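자주 묻는 질문: 로봇한테 집안일이랑 공장 잔일, 이제 맡겨도 되나요?

2020-07-22에 고침. 지난 2월에 처음 올린 글인데 질문이 계속 들어와서 답을 좀 늘렸어요. 저는 Noduritz라는 작은 조립 공방에서 일하면서 로봇 팔 시뮬레이션을 만지고 있습니다. 연구자는 아니고 그냥 현장 사람이니 그 정도로 읽어 주세요!

## 그래서, 지금 되나요?

일부는 돼요. 같은 부품이 같은 자리에 오는 일이면 꽤 잘합니다. 문제는 자리가 조금만 틀어져도 헤맨다는 건데요, 저희 작업대가 딱 그런 경우예요. 고정구가 늘 반듯하게 놓여 있으란 법이 없거든요.
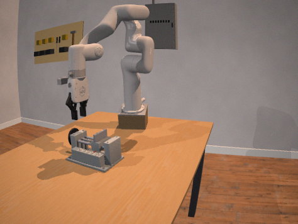

*시뮬레이션 작업대. 비스듬히 놓인 회색 조립 고정구와 그 위쪽의 그리퍼.*

## 왜 진짜 로봇으로 바로 안 해 보나요?

부서지면 비싸니까요(한 번 당해 봤습니다...). Judaven이라고 이름 붙인 저희 프로젝트에서는 먼저 시뮬레이션으로 돌려 보고, 괜찮다 싶은 동작만 실물로 옮깁니다. 지금까지 돌린 게 358번이에요. 다만 화면에서 잘되던 동작이 실물에서도 잘된다는 보장은 없어요. 마찰이나 케이블 당김 같은 건 아무리 맞춰도 조금씩 달라요.

## 빨래 개기나 설거지는요?

제일 많이 받는 질문인데, 저는 아직 멀었다고 봅니다. 수건은 집을 때마다 모양이 바뀌고, 그릇은 미끄럽고, 부엌은 집집마다 다르잖아요. 수건 한 장 개는 데 최대 15분 걸리는 걸 옆에서 지켜본 적이 있는데, 신기하긴 해도 저라면 그냥 제가 갤래요. 바닥 청소는 예외예요. 저희 집도 로봇청소기 없으면 이제 못 삽니다.

## 공장 일이 집안일보다 쉬운가요?

대체로 그래요. 공장은 사람이 환경을 로봇에 맞춰 줄 수 있으니까요. 조명도 고정하고 부품도 트레이에 가지런히 담아 주고요. 그런데 좁은 틈 옆으로 손가락을 넣어야 하는 조립은 얘기가 달라요. 몇 밀리미터 차이로 옆 부품을 건드리기 쉽고, 사람이라면 손끝 느낌으로 슬쩍 피할 걸 로봇은 그대로 밀어 버리기도 합니다. 저는 요즘 이 접근 각도 잡는 데 시간을 제일 많이 써요.

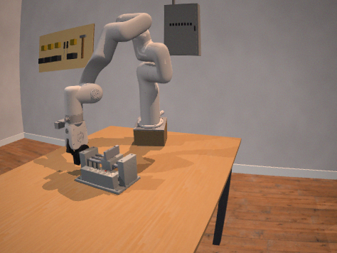 Bakker: 저희 공장도 비슷해요. 집는 것까지는 금방 됐는데 끼우는 데서 3주를 잡아먹었어요. 결국 그 공정은 다시 사람이 합니다. 접근 각도보다 힘 조절부터 보시는 걸 권해요.

댓글 감사해요! 힘 조절 얘기는 저도 찔리네요. 여태 위치 값만 붙들고 있었는데, 다음 시험에는 힘 제한을 걸어 보려고요.

## 프로그래밍을 몰라도 쓸 수 있나요?

옮기고 쌓는 정도는 배울 만해요. 저희는 Nomik이라는 자체 편집기로 동작을 짜는데, 코딩을 전혀 모르던 동료도 2일 만에 간단한 이동 동작을 만들었어요. 하지만 중간에 오류가 나서 멈추면 결국 아는 사람을 부르게 됩니다. 네, 그게 보통 저고요.

## 그럼 제 일자리는 괜찮을까요?

저도 장담은 못 해요. 저희 공방만 놓고 보면 나르는 일은 줄었고, 부품 맞춰 놓고 걸린 거 빼 주는 일은 오히려 늘었어요. 업종마다 사정이 많이 다를 테니 여러분 현장 얘기도 댓글로 들려주세요. 다음번에 고칠 때 넣을게요.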